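Lining a three-sided enclosure with patterned wallpaper

Applies to open-topped boxes built on slotted aluminium posts, with a loose floor panel. Paste-the-wall paper is assumed. For plaid, allow one full pattern repeat of waste per wall.

Tools: steel rule, snap-off knife, smoothing brush, seam roller, pencil, spirit level.

1. Take out the floor panel. Wipe the wall boards with a damp cloth and let them dry. Fill any screw heads and sand flush.

2. Mark a vertical line at the centre of the back wall. Start here. A plaid shows a lean of 2 mm over the height of the wall, so check the line with the level and not against the posts.

3. Cut the back drop with 40 mm spare at top and bottom. Paste the board, hang the paper to the line and brush outwards. 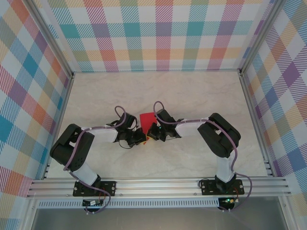 4. Trim into each corner with the rule held hard against the aluminium post. Do not run paper over the slots — they are needed for fixings later, and a papered slot tears the first time a nut is slid in.

5. Hang the side walls next, working from the back corner forwards. Match the horizontal bands at the corner first. The vertical bands need not match across a post.

6. Roll the edges lightly after 5 minutes. Heavy pressure flattens the paper and leaves a shiny strip.

7. Trim the bottom edge level with the underside of the floor panel, then refit the panel. A marble-patterned panel hides small offcuts of paper well, so sweep it before use.

Leave overnight before fixing anything to the posts.

Text: Albane Marty. Revised 23 March 2026.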